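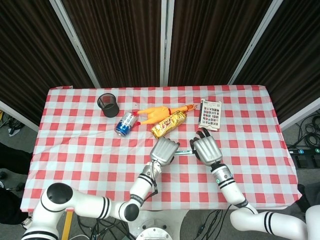
Mantel de cuadros Havevano, rojo y blanco

Ref. 1524 · 17 € · En existencias

Empiezo confesando que este mantel lo metí en el catálogo por puro capricho. Yo quería uno para mi casa, de los de cuadros rojos y blancos de toda la vida, de merendero y tortilla, y los que encontraba o eran de plástico o costaban un disparate. Pedí una muestra a Havevano, la puse en la mesa de la cocina y ahí se quedó, así que tuve que pedir otra para la tienda.

Lo que más me gusta es el cuadro. Es regular, y donde se cruzan el rojo y el blanco sale ese tono rosado que le quita dureza al conjunto (de lejos se ve más suave de lo que una se imagina cuando lee «rojo»). Queda muy bien con fondos oscuros: si tienes cortinas marrones o muebles de nogal, pruébalo, que alegra un montón sin pelearse con nada. Con una pared muy estampada ya no lo veo tanto, pero eso va en gustos.

En la mesa rectangular de la foto cae un poquito por delante y por los lados, y a mí esa caída corta me encanta para el día a día, porque no se te enreda en las rodillas ni la arrastras al sentarte. Si prefieres que cuelgue bastante más, pide la talla grande, que vale 20 €. Mide tu mesa antes, por favor, y súmale la caída que quieras por cada lado. Me escribe mucha gente que ha medido solo el tablero y luego se lleva el disgusto.

¿Para qué lo uso yo? Para comer, claro, pero también para las tardes de juegos y para tapar la mesa del estudio cuando viene visita. Encima le cae de todo: latas de refresco, barritas, el bote de los lápices, juguetes. El pollo de goma amarillo también lo vendemos, por si alguien me lo pregunta, está en la sección de Juguetes y tonterías. El portalápices negro de malla es el Skestum, el cilíndrico, y lo encuentras en Escritorio. La lata y la barrita no las tenemos, para eso está el súper.

Lavado y cuidado

A máquina, con agua fría y por separado la primera vez, que el rojo es el rojo. Yo lo tiendo bien estirado y me ahorro la plancha casi siempre. Si lo planchas, por el revés y a temperatura media. Nada de lejía, ni un chorrito. Para las manchas de vino me va bien el jabón Prukureck en pastilla: froto, dejo un rato y a la lavadora. Con las de aceite tengo menos suerte, la verdad.

Viene doblado y los pliegues se marcan al principio. Con el primer lavado se van, o si tienes prisa, un poco de vapor y listo.

Tallas y precios

Mediano, para mesa rectangular: 17 €
Grande, para mesa rectangular: 20 €
Redondo: agotado, vuelve en octubre

Envíos y cambios

Lo mando yo misma desde la tienda de Padilla. El envío son 3,390 € según el programa de etiquetas, que le pone tres decimales a todo; en el carrito te saldrán 3,39 €. Si lo recoges en la tienda no pagas nada y de paso tocas la tela, que por pantalla se pierde mucho.

Cambios sin problema mientras el mantel esté sin lavar y sin estrenar. Escríbeme antes de devolverlo y te aparto la otra talla.

Ficha actualizada el 2 de febrero de 2019.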